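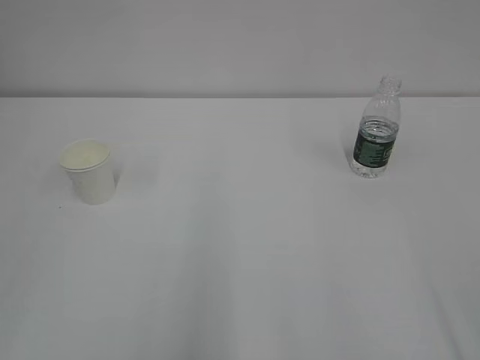

Gradenero replied that the pour scores in our report look normal to him, and he asked whether we had compared the policy against the replay baseline before opening a ticket. He also wanted to know which version of the Tawhiri evaluator we use, and if the success number is computed from the fixed view only.

Thank you for the quick answer. I write the details in order, so that it is easier to follow.

Setup: Plokitz controller, stock gripper, two cameras (one fixed, one on the wrist). The policy is trained with the Dulance method on 150 demonstrations of the bottle and cup task. Evaluator is the December build of Tawhiri. The success number uses the fixed view only, yes.

Problem: in evaluation of 30 trials, the evaluator reports that the grasp is confirmed in almost all of them. When I look at the trials by hand, I find 8 where the confirmation came before the fingers closed. The final score is then too high and we cannot compare it with the numbers of the replay baseline.

What I tried first: I restarted the controller and repeated the hand-eye calibration. The error after calibration was 2 mm, so I do not think the arm pose is the cause. I also changed the lamp position. No difference. 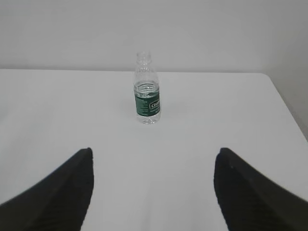
After this I checked the time stamps. The wrist stream arrives later than the joint states, and the delay is not constant. With the approach phase slowed to half speed, the early confirmations became fewer but did not disappear. So the delay is a part of the problem, but I believe it is not the whole problem.

Update, 16:40. I ran the replay baseline as Gradenero asked. It has the same early confirmations, with the same evaluator. This means the policy is not guilty, and I ask to change the title of the ticket from "policy" to "evaluator".
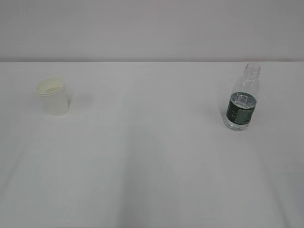 The evaluator decides the start state from a background mask. It takes the first view of the trial, removes everything that is near to the table color, and keeps the rest as objects. In our workspace the cup is off-white on a white table, and the mask loses most of it. The bottle is clear, so what remains of it is mainly the dark green label. I think the evaluator then follows the label only, and when the label is partly hidden by a finger it takes this for a grasp. Please confirm if this is how the mask works, I read it only from the config file and not from the code.

Second reply received: the mask works in this way, and the threshold can be changed with the option mask_tolerance. I was advised to lower it step by step and to run the same trials again offline. With the lower value the cup is found in all the start views. The early confirmations are now only in two trials. 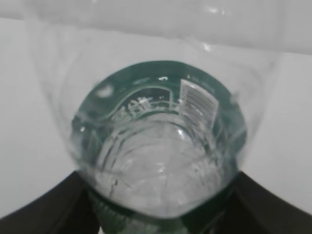
The two remaining trials have a different reason, as I understand it. The evaluator has a second check, which compares the wrist view with a template of a closed grasp, and the template was recorded with an opaque can. A clear bottle does not match it well. When the fingers are at both sides of the bottle, the green part shows curved lines and reflections inside, and the edges of the plastic are soft against the pale background. The check finds very few stable edges there. I would propose to use the finger width from the controller together with the template, and not the template alone.

Open points:
1. Is it possible to record my own template without a new build of Tawhiri?
2. Should the results from before the mask change be marked as not valid? I prefer yes.
3. The variable delay of the wrist stream is still there. I will open a separate ticket for it on the Plokitz side.

Status: workaround in use, waiting for answer on point 1. Please do not close yet.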